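Solby kitchen arm: frequently asked questions

Build notes for the bench arm in the Gouveia workshop. Maintained by Dean Lambert. Last revised in October, after the wrist bracket was redone.

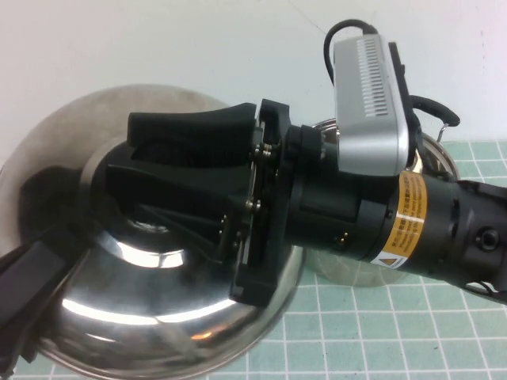

General

What is Solby?

Solby is a single-arm manipulation build that works with ordinary kitchen pots on a bench. It has a parallel-jaw gripper, a camera on the wrist and a PC under the table. The tasks are narrow: find a rim, close on it, lift, set down, and reach inside a pot to pick up an object. It does not cook and there are no plans to put it near a heat source.

Who works on it?

Two people. Dean Lambert handles the mechanical parts and the wiring. Callum Mottram wrote the control code and does the calibration. Other workshop members can use the arm after the short induction described under "Operation."

Why pots?

Polished steel is a difficult case for a camera, and a pot rim is a difficult case for a two-finger gripper. The rim is thin and curved, and the contact patch is small. A setup that can pick up foam blocks all day will often fail on the first saucepan. We wanted the difficult case from the start.

Is the code available?

The motion scripts and the calibration tool are in the workshop repository under the name Prirkar. The arm vendor's driver is not included and has to be downloaded separately. Prirkar expects one arm and one wrist camera. It will start with a second camera connected but will ignore it.

Hardware

Can I use a different arm?

Yes, if it accepts streamed joint positions and reports joint current. Arms that only accept point-to-point moves will run the transport scripts but not the contact scripts. Edit the kinematics file before anything else and check it by jogging each joint a few degrees at low speed.

How is the gripper attached?

The fingers are carried on a rectangular plate at the end of the wrist, held with small metal screws. The plate is the part that has been remade most often. The first version flexed under side load and the fingertips moved by 2 mm at the tip, enough to miss a rim. The present version has a stepped profile and does not flex by any amount we can measure with the tools in the shop.

Note that the plate extends below the body of the wrist. When the fingers go down into a pot, the lower edge of the plate is what reaches the rim first, well before the wrist housing. Any collision model has to include it. The default model in Prirkar does, but if you make your own plate you must update the dimensions.

Why are the two fingers different shapes?

They do different jobs. The broad finger has a flat top and stays outside or above the rim. The slim one is tapered so that it can go into the opening of a pot. Two identical broad fingers were tried and held well on flat stock, but the inner one hit the wall of anything with a tight curve. Two slim fingers were worse - the grip rotated about the contact line as soon as the load was off center.

What are the fingers made of?

The current set is printed in black nylon with a thin rubber facing glued to the inner surfaces. PLA fingers are fine for testing the fit. They creep under clamping load if left closed overnight, so park the gripper open.

Where does the camera sit, and why there?

On top of the wrist, in a black bracket, tilted toward the fingertips. With this placement the fingertips stay in view during the whole approach. Mounting it to the side gave a better view of the bench but lost the inner finger as soon as it dropped below the rim. The cost is height. The camera is the highest point of the tool, so approach paths under shelves or lamps need to be checked.

Leave the ventilation slots clear. Tape over them was the cause of one long week of dropped depth frames.

How should I route the camera cable?

Leave a free loop above the housing and bring the cable down behind it. The loop has to be large enough for the wrist to turn through its full range without pulling on the connector. Do not zip-tie the cable to the wrist at the first segment. We did, and the connector shell cracked at joint limit. A loose loop looks untidy and has given no trouble.

What is the surface on the bench?

A pale green cutting mat with a printed grid. It gives some grip under the pots and the grid is useful for putting objects back in the same position between runs. The grid is not used for calibration. Printed mats are not accurate enough for that, and they shift.

Calibration and sensing

How do I calibrate the wrist camera?

1. Clear the bench except for the mat.
2. Tape the calibration board flat, near the middle of the reach.
3. Run the calibration tool and let the arm step through its poses. There are 9 in the default list.
4. Read the residual at the end. If it is larger than 1 mm, tighten the bracket screws and run it again.
5. Save the result under a new name. Do not overwrite the previous file until you have done one successful grasp with the new one.

How often does it need to be done?

After any change to the bracket, the plate or the fingers, and after any collision hard enough to trip the current limit. Otherwise the calibration has held for months.

The depth image is full of holes when I look at a pot. Is the camera broken?

Probably not. The inside of a polished pot reflects the gripper, the arm and whatever light is overhead, and the depth sensor returns nothing or returns nonsense for most of that area. The bright curved highlights in the bowl are the worst part. Treat all depth inside a shiny pot as invalid unless something matte is lying in it.

Prirkar does not use the interior depth at all. It fits an ellipse to the rim in the color image, takes depth from the mat outside the pot, and uses a pot height you enter by hand. The method is crude and works well on round pots. It does not work on oval roasters.

The rim fit locks onto the wrong edge. What can I do?

The usual cause is a reflection of the gripper inside the bowl, which gives a strong dark edge near the true rim. Three fixes, in the order to try them:

Move the lamp so that it does not shine straight down into the pot.
Raise the start pose. From higher up the reflection is smaller and the ellipse is closer to a circle.
Narrow the allowed rim diameter in the object file.

Does a second pot on the bench cause problems?

It can. If both rims are in view, the fit takes the larger one in the image, and this is usually the nearer pot. Keep a second pot behind the working area and set the region of interest to exclude it. It is still an obstacle for the arm, so it must be entered in the collision file with its handle. Handles are left out more often than any other part, and they stick out at exactly the height the wrist travels.

Can it pick up a pot by the handle?

Long flat handles, yes. Loop handles, sometimes. The problem with a long handle is weight: the load hangs far from the grip and the pot tips. We only lift empty pots, and for anything large the arm grasps the rim on the side opposite the handle.

Operation

What is the start-up order?

1. Check that the gripper is open and nothing is in the reach of the arm.
2. Power the arm and release the emergency stop.
3. Start the camera service. Wait for a steady frame rate.
4. Start Prirkar with motion disabled and check that the displayed pose matches the real one.
5. Enable motion at 8 percent speed and run one dry approach.
6. Raise the speed if the dry approach was clean.

How fast does it run?

Free moves are limited to 50 percent of the rated joint speed. Contact moves are far slower and the limit is fixed in the script. Please leave it there.

How is contact detected?

By joint current. There is no force sensor in the wrist. The script records a baseline during the last part of the descent and stops when any joint departs from it by more than the threshold. The method detects a firm touch on a steel rim reliably. It does not detect a light touch on anything soft, and it is not a safety function.

What is in the induction?

Location of the two emergency stops, the start-up order above, how to back the arm out of a pot by hand, and what the warning label on the wrist refers to. Ask Callum. It can be done in an evening.

The arm has stopped with the fingers inside a pot. How do I get it out?

Do not send it home. The home path goes sideways first and will take the pot with it. Open the gripper, switch to tool-frame jogging and back out along the line it came in on. If jogging is not available, press the emergency stop, slide the pot away by hand, then restart.

Cost and parts

Where did the parts come from?

The bearings, screws and cable came from Tedari, the surplus counter two doors down from the workshop. The pots are secondhand. The arm and camera were bought used and are the only expensive items.

Can I get the printed parts without a printer?

Members can print them on the shop machines for the cost of material. Files for the plate, the bracket and both fingers are in the repository. Print the plate flat, with the screw holes vertical, and use solid infill. We do not ship parts.

Known problems

Oval and rectangular pots are not supported.
Glass lids are not seen by the camera in most lighting. Remove them.
The rubber facing on the slim finger peels at the tip and needs to be re-glued.
Changing the object file while Prirkar is running has no effect until restart - it gives no warning about this.
The collision viewer draws the camera cable as a straight line. The real loop is taller, so leave clearance above it.

Where do I report a fault?

Write it in the log book beside the PC, with the time of day and the script name. For anything involving a collision, switch the arm off and leave a note for Dean on the emergency stop.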